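# In Praise of the Cleared Table

I love clearing a table. I don't mean cleaning it, although a damp cloth at the end is a fine thing. I mean the part before, when everything the day left behind is still lying there and each piece has somewhere else to be. Give me 20 minutes and a tabletop in that state and I'm happy!

People treat this as the dullest job in the house. We had a long argument over it at the Stuston supper club last February, and I was outvoted badly. Cooking got the praise, shopping got some, even ironing had its fans (music on, window open). Clearing up got a groan. I've been building my case ever since, and I want to start with the kind of table I mean.
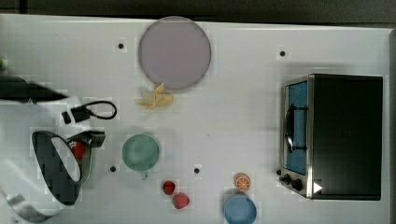 *Shabalala*

A banana peel right up against a big plate, a mint-green cup, a cord lying in a loop. Those three alone would send you in three directions – compost, sink, drawer – and I find that wonderful. A sink full of dishes is one job repeated. A table like this one asks a fresh question every time you reach out a hand.

I always begin with the peel. It's the easiest decision on any table, and a peel in strips looks like far more mess than it is. Lift it away and the plate seems tidier already. Then plates and cups together, in one trip if I can manage it, and cords last. I know plenty of people who do cords first so they don't get splashed, and they may well be right, but I like to end sitting down with a cable in my hands, winding it up slowly.

I also want to speak up for white tables. When I was choosing mine at Skerley, the advice from everyone I knew was to go dark, as dark hides the crumbs. But I want to see the crumbs! A pale green cup looks lovely on white, and so does a banana, and when the last thing has gone you get that big bright surface back all at once.

My one firm opinion is that trays and baskets for "later" are a mistake. I had one for years. By the end it held 40 things, most of them chargers, and I still couldn't find the one I needed. Carry the thing to its place now, while you're up. It's a short walk, and the kettle is usually on the way.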